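The season we nearly made 172

Our winter comp side has no business being called a cricket team, but we pay our fees like everyone else, and in July we get the matting pitch behind the high school because the proper grounds have been handed to the footballers. The outfield at the far end slopes towards a drain. Visiting captains walk out, look at the drain, look at us, and ask whether it's in play. It is. Two runs if it rolls in, and somebody has to go and get it.

I've been opening the batting for this lot for longer than my knees would like. My average is a private matter. Kasun Munasinghe, who opens with me, has an average he'll tell you before you've got your bag out of the boot, and to be fair to him it's a good one. He has all the shots. I have one, a sort of apologetic nudge behind square, and I've got a surprising number of runs out of it because fielders at our level tend to stand where the captain on television would put them.

Anyway, the Etska game. Etska are the team from across the river who finished top last year and turned up in matching jackets. They won the toss, batted, and made 171, which was fewer than they were on course for. Mitali Thambiah bowled her eight overs straight through from the drain end and gave away almost nothing. She bowls off-spin at a pace you could read a paragraph to, and batters get so bored waiting for it that they've finished the shot before it arrives. One of them was bowled with his bat already over his shoulder. He stood there for a good while, having a think.

So we needed 172 to win. For context, our highest total this winter had been 130-odd, and a fair slice of that was wides. At the break Hussam Fakhoury gave his captain's talk, which is always the same one: bat the overs, run the first one hard, and whoever parked behind the roller, please shift it. Then he ate four samosas and put himself down at seven.

Kasun and I walked out with a plan. We'd see off their quick, a tall kid with a run-up that started somewhere near the bike racks, and then we'd cash in. I saw off the quick by getting to the other end as often as I could. Kasun saw him off by hitting him over the fence and into the yard of the Trarkico depot, where there's a dog. The dog has had more of our cricket balls than anyone. They took a while finding a replacement of similar age and condition, and the one they settled on looked as though it had come out of the dog. 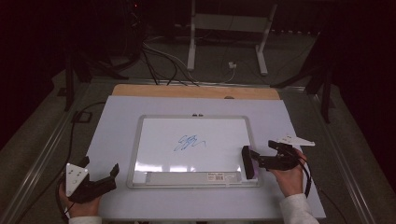

I was out for 19. I'd like to say it was a good ball. It was a full toss, and I nudged it apologetically to the one fielder who wasn't standing where television would have put him. Kasun watched me go with the face of a man whose lift home had just left. He kept going, though, and had 48 when he tried to hit the drain on the full, a thing he's been threatening to do since his first season. It went straight up. Their keeper called for it, so did the bowler, so did a bloke from the boundary who had no chance of getting there, and the keeper took it lying down.

From there it went the way our chases go. Two quick wickets, a steady bit, a run out I still don't want to discuss with the parties involved. Shiuli Paul came in at six and played properly, which unsettled everybody. She used to play in a real league, with sightscreens, and she leaves the ball outside off stump as though it's said something rude. Hussam joined her and they put on a stand that got quite serious. People stopped chatting. Somebody turned the radio off in the car. Tahsin Begum, who was padded up for number nine and has never in my experience been nervous about anything, went for three separate walks to the toilet block.

With two overs left we needed 14. Shiuli hit one through cover that had the drain written all over it, and we were already shouting "two!" when it stopped dead in a puddle about a metre short. They ran one. She was caught off the next ball, Hussam swung himself off his feet at the one after that, and Tahsin walked out to face the tall kid in light that I'd describe as theoretical.

She got us seven of them. One was off her helmet, signalled as leg byes after a long conversation between the umpires, one of whom was me. In the last over she hit a four past point that I'd have been proud to frame, and then our number eleven, who'd been told very firmly to block, had a look at a straight one and decided he knew better.

All out, 168. Etska were very decent about it and helped us roll up the boundary rope. Their captain told me it was the best game they'd had all winter, then asked again about the drain.

I did the scorebook that night over a bowl of soup and it didn't balance. I went through it twice, and the bowling figures came out one run ahead of the batting. I've put it down as a bye and gone to bed on it. Kasun has since been on the phone wanting to know if it could possibly have been his, seeing as he'd been sure that pull shot in the fourth over was two. I told him I'd look into it.

We've got Julenico next, away. They have a proper turf wicket and, I'm told, a hot shower. I'll be working on a second shot.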